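Teaching by demonstration

Teaching by demonstration is a way of getting a robot to do a job by showing it the job, instead of writing out every movement as a program. A person either guides the arm by hand, steers it from a distance with a pair of matching handles, or simply does the work themselves while a camera looks on from roughly where the robot's own head would be.

The chores chosen are nearly always homely ones, such as folding, stacking, or moving small wrapped and labelled packages in and out of a basket. They sound easy enough (and so they are, for anybody with fingers!), but a shiny wrapper catches the light in awkward ways and a label may well be half hidden by a thumb.

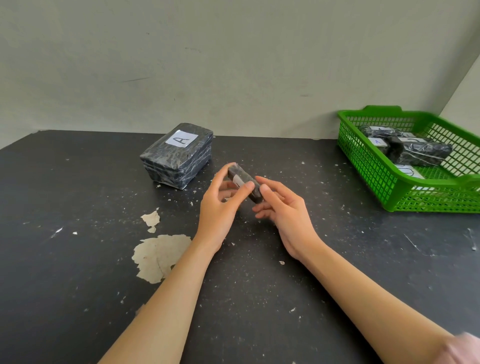

Steering from a distance has the advantage that every movement recorded is one the robot can really make, though it is slow and rather tiring, and newcomers generally need a good few days before they stop knocking things over. Bare hands are far quicker, but what they do must afterwards be translated into the motions of a gripper, and a good deal of the delicacy can be lost along the way.

The Vurkcombe collection, begun in September by the workshops at Grulley and Ristby, holds 3,565 demonstrations of 21 household and packing tasks, 151 of them done by remote control on the Wako arm. Each task is shown by at least 4 different people, as no two of us pick up a parcel in quite the same way.

See also: Remote handling; Learning by imitation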